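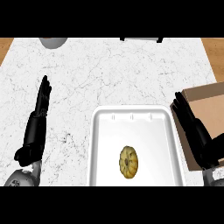 Skallgate Stone Care Kit
Item no. 2288
Made by Brinelley

The kit is for marble and other natural stone in kitchens and bathrooms. It contains a cleaner, a sealer and 3 soft cloths. One kit is enough for a usual kitchen counter.

How to use
Clean the stone with the cleaner and let it dry overnight. Put the sealer on with a cloth, in a thin layer. Wait 20 minutes, then wipe off all what is left on the surface. Do not let the sealer dry on top of the stone, it makes dull marks which are hard to remove. Please try first on a small place.

The surface can be used lightly after one day. Lemon, vinegar and wine can still etch marble, also when it is sealed. Wipe them up at once.

Not suitable for laminate or painted wood. For wood please see our Fjeld oil.

Storage
Keep the bottles closed and between 5 and 25 °C. The sealer must not freeze.

Delivery
Orders to Drindine are sent from our own store. From October the old bottle with the gray cap is not sold anymore, the content is the same.

Page updated 15 July 2023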